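Sorting bench, April – notes

Back on the tidying-up chore. The dream is that you dump the odds and ends from the shop floor on the bench, go home, and find it all put away in the right tub. My kids can't manage this either, so I'm trying to be fair.
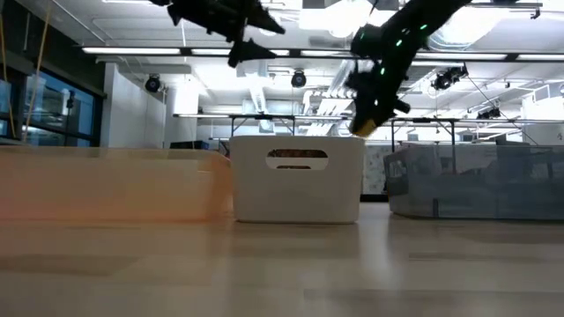
Entry by Liya Tesfamariam, bench notes, Zekonside

Right arm has a little yellow-orange piece over the white bin. Left arm is holding nothing, gripper open, in the manner of a teenager asked to help.

Target for the full run is 400 pieces. Hagos reckons he'd do it by hand before morning tea, and I believe him. Mitiku wants the grey bin shifted two centimetres before we start. Fine – but write the new spot down this time.

Still to do: relabel the tubs, ask Talha for the old grip settings.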